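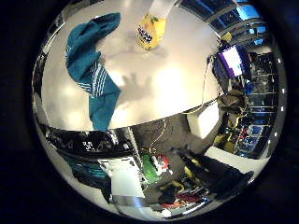
Figure 3. Wrist view from the towel task. The teal towel lies at the left of the white tabletop; the yellow package stands near the top center. The lens bends the table edge into a dome.

4.2 Collecting demonstrations

We collected demonstrations for the towel task in two ways. In the first, which we call hand guiding, the demonstrator takes hold of the arm and moves it through the job. In the second, the demonstrator sits at a desk and drives the arm with the Zirnell controller, watching the wrist view on a screen. Both are usually described in the literature as "intuitive." We kept the word out of our instructions to participants after the pilot, in which it was received poorly.

The task is to pick up a crumpled towel, lay it flat on the table, and fold it once across its width, leaving everything else on the table where it was. The last clause accounts for most of the trouble. A demonstrator folding a towel at home will push a package aside without a thought, and several of ours did so with the robot, then reported in good faith that they had touched only the towel. We left such runs in the raw data and marked them.

The wrist lens sees very wide. Figure 3 shows how much of the room comes in with the towel: shelving with blue bins, a glowing monitor, and a good deal of clutter on the floor. We considered masking everything past the table edge and decided against it. A policy that can only fold a towel in a tidy room has limited prospects in any building we have worked in. The glare on the tabletop was also left alone, and so were the shadows that fall across it. One of the shadows in Figure 3 is shaped like a hand, and an early version of our towel detector would have been quite willing to believe in it.

Before each run the towel was dropped onto the table from shoulder height and left as it landed. We had first asked demonstrators to "arrange the towel randomly." People asked to be random with a towel produce a neat heap in the middle of the table, over and over, and the policy trained on those heaps was lost whenever part of the cloth hung down over the front edge. Dropping fixed this. It also put the towel on the floor now and then, in which case we dropped it again.

The full set holds 2,000 runs. Of these, 578 were hand guided and the rest were driven by remote control. The imbalance was not planned. Hand guiding is pleasant for the first few runs and then becomes exercise, and our demonstrators, given a free choice of method in the later sessions, chose the chair.

4.3 What counts as a good demonstration

Two of the authors disagreed on this point for most of January, and the paper is better for it, although the month was not. Malý held that a run should be kept if the towel ended up folded. MacBrayne held that a run should be kept if one would want the robot to copy it, and that a towel folded on the fifth grab teaches mainly grabbing. We adopted a compromise that satisfied neither. A run is labeled clean if the first grasp holds and the arm never has to go back for a dropped corner. It is labeled recovered if the grasp fails and the demonstrator fixes it. Everything else is labeled failed and is used only for testing the success detector.

Under this scheme 357 runs were failed. They include one in which the demonstrator folded the towel very well while the Drimano logger was switched off. We record it here as it exists nowhere else.

Recovered runs turned out to matter more than either side had argued. With clean runs only, the policy approached the towel confidently, missed the corner, and went on to fold the air above it with great care. Adding the recovered runs gave it some notion that a corner could be missed. It would stop, back up, and try again, often from a worse angle, but it would try again. We also saw it copy a small pause that remote drivers make just before closing the gripper. In the driver, the pause is doubt. What it is in the policy we can't say, and removing it from the training data made grasping worse.

4.4 Differences between the two methods

Hand-guided runs were shorter and smoother. They also contained the demonstrator. Arms and sleeves entered the wrist view in many of them, and a policy trained on these runs alone would sometimes wait at the start, apparently for somebody to come and take hold of it. Cropping helped a little. In the end we replayed each hand-guided path on the robot with the person standing back, and recorded the images from the replay. The towel did not always cooperate the second time, so replays were labeled again from scratch.

Remote runs had the opposite fault. The images were free of people, but the drivers found depth hard to judge through the bent view, and their grasps tended to stop short of the cloth or press it into the table. Each driver got 40 practice runs before recording began. The practice improved the pressing more than the stopping short. One driver began using the shadow of the gripper to judge height, found that it worked, and passed the trick on to the others during a break. We had not controlled for breaks. Runs recorded after that session are marked in the release, and Section 5 reports results both with and without them.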